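Speaker notes: Reducing Food Waste in Shared Residences
Speaker: Zübeyde Karaca, Holub Housing Association
Residents' services session, 3rd July

Slide 1. Welcome
Thank the hosts at Gavov and introduce Lenka Sokol, who will take questions on billing. State that the talk covers the kitchens at Skurnholm only. The Kanura building has its own catering contract and is outside the scope.

Slide 2. Background
The association manages 59 shared kitchens. In the last full year, staff removed 3117 kilograms of food from them. Most of it was bread, salad greens and cooked rice. Whole fruit made up a smaller share than expected, and residents reported that they often bought it in bulk and stored it in their own rooms.
Pause for the chart. Point out the rise in November, when the heating comes on and fruit kept near radiators spoils faster.

Slide 3. Storage outside the kitchen
Explain that the residence rules allow whole, uncut produce in bedrooms. Cut fruit, dairy and cooked food must go in the refrigerator. Residents are asked to keep fruit out of closed bags and to check it every few days. Oranges keep well at room temperature for a week or so and longer when chilled.

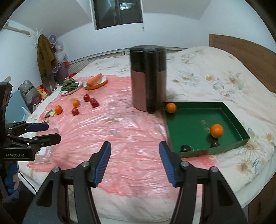 Fruit and vegetables set out on pink plastic sheeting over the bed.

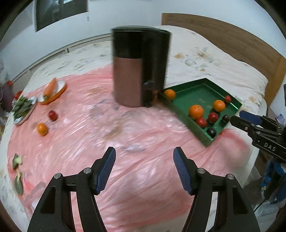
Slide 4. The shared shelf
Each kitchen now has one open shelf for food that residents no longer want. Items must be unopened or whole, and labeled with the date they were placed there. Floor staff clear the shelf on Friday mornings. Credit Ostap Lysenko for the label design.
If asked about liability, refer to section 10 of the residence agreement. Do not offer an interpretation.

Slide 5. Next steps
The shelf will be extended to the east wing after the summer break. Vlasta Polák will send the revised storage rules to all residents, with a printed copy for each kitchen. The first 100 replies to the survey will be reviewed before the rules are final.
Written questions go to Ludmila Halás at the front office.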